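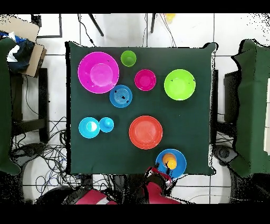
Page last changed: November, 4:12 pm

Lists > manipulation-talk > Archive > Thread: Uvura results on plastic tableware

Re: Uvura results on plastic tableware

I read the Uvura write-up twice and I'm still not sold. The earlier message said:

> We trained on 3000 demonstrations of cups and bowls on a
> plain green cloth. No depth input. The policy picks the next
> item by itself and recovers from a bad approach without a
> reset. We think this settles the question of whether color
> alone gives it enough to go on.

It doesn't settle it for me. Nearly every dish in that set is one flat, loud color on a dark green background. A segmenter from years back could split those apart. If you want to claim the policy understands "cup" as opposed to "orange thing," you need a white cup next to a white bowl, and I can't find that test anywhere in the write-up.

The second problem is nesting. A cup standing in a bowl is a different job from a cup standing on the cloth, because the rim you want is now close to a rim you don't want. The write-up puts both under "pick" and gives one success rate. Please split them.

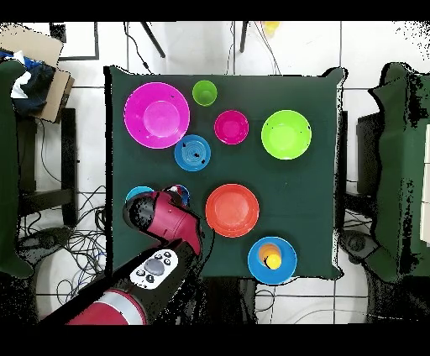

Gripper at the small blue cup; orange cup and yellow ball in the blue bowl.

Then there's the baseline. Zoseo was run with 2 camera views and Uvura with the full set, and the gap between them gets credited to the training method. Maybe so. I'd want Zoseo rerun with the same views before I believed any of it. When we tried something similar on the Liepiņa setup, adding a view did more for us than any change to the loss, and we had been pretty sure it would go the other way.

On recovery: the log lists 1003 evaluation trials, and I count 9 where the word "recovered" is used. That's thin. What was the rule for calling it a recovery? If the fingers close on air and the arm tries again from the same pose, I'd call that a retry.

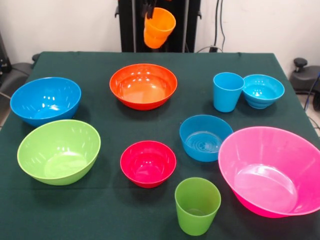 I would also like to know how a grasp gets scored when the cup is held by one side of the rim and hangs at an angle. Drarnetti counts a lift as good only if the item can be set down upright afterward. If Uvura counts anything that leaves the table, the two numbers shouldn't be in the same column.

None of this means the method is bad. The training recipe is simple and I'd be glad to see it hold up. Could you post the per-item results and the raw trial log? I'll go through them if you do.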